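Hindbridge laundry promises savings, but the sums are thin

7 Feb 2021

Hindbridge council wants households to give up their home washing machines and pay for a shared laundry instead. The plan, put together with a firm called Hemton, would open in September on the old Sezer site and serve 400 homes. Each home is told it will save 58 dollars a year.

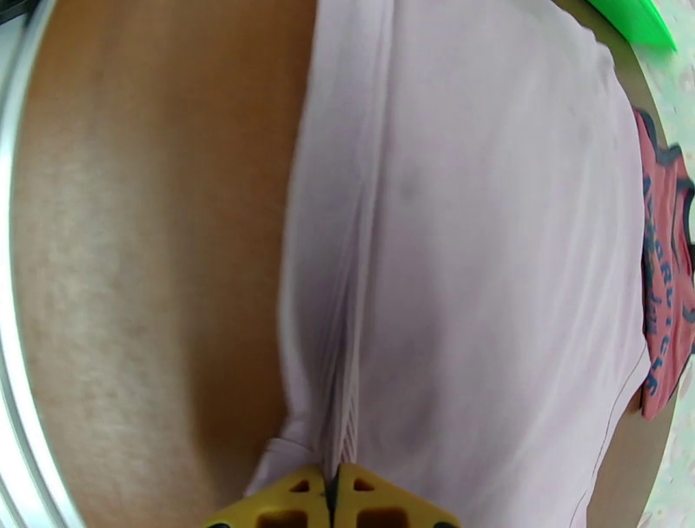

That number deserves a harder look than it got at last week's meeting. It leaves out the bus fare to the site, and it assumes every family washes only twice a week. Anyone with small children will know how likely that is. The council's own paper puts the set-up cost at 1,170 dollars per home - paid from a fund that was meant for roof repairs.

Hemton says the machines will last 18 years. It has not said who pays if they don't.

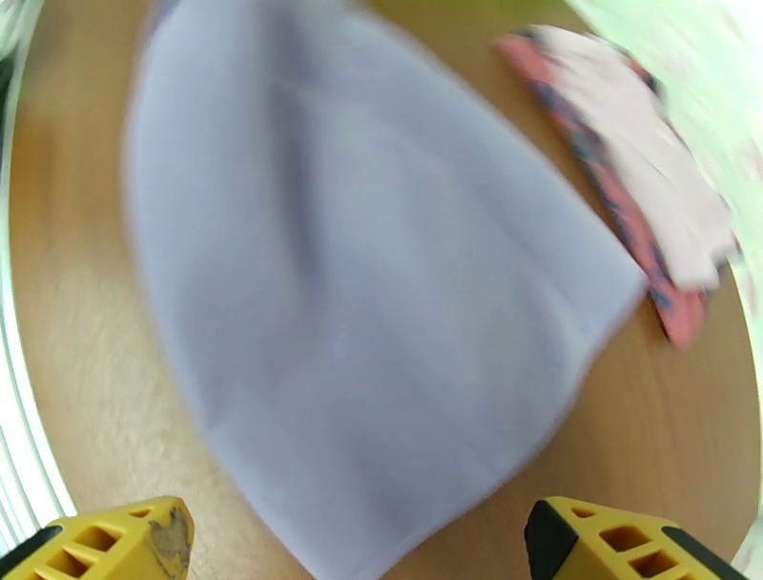 Rosalía Villanueva told the meeting she had no quarrel with sharing a laundry, but wanted to know why the prices were only fixed for the first year. "After that they can charge what they like," she said, "and by then we'll have sold our machines." Leandro Benítez, replying for the council, said prices would be "kept under review." He did not say by whom.

The report also claims clothes will last longer if they are washed in a big shared machine. No test is given to back this up, and the wash settings are not listed.
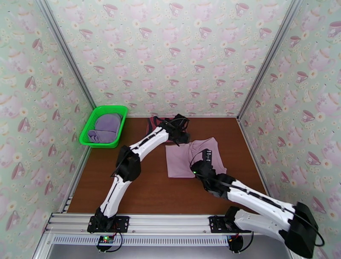

Supporters of the plan point to Drovov, where a shared laundry has been open for some time. It has not published its accounts. Much of the talk there is of careful sorting, which needs no new building: a dark red cloth and a light pink one can be kept apart on any table at home, with a green plastic basket beside them. The council votes next month, and the full costs have still not been put online.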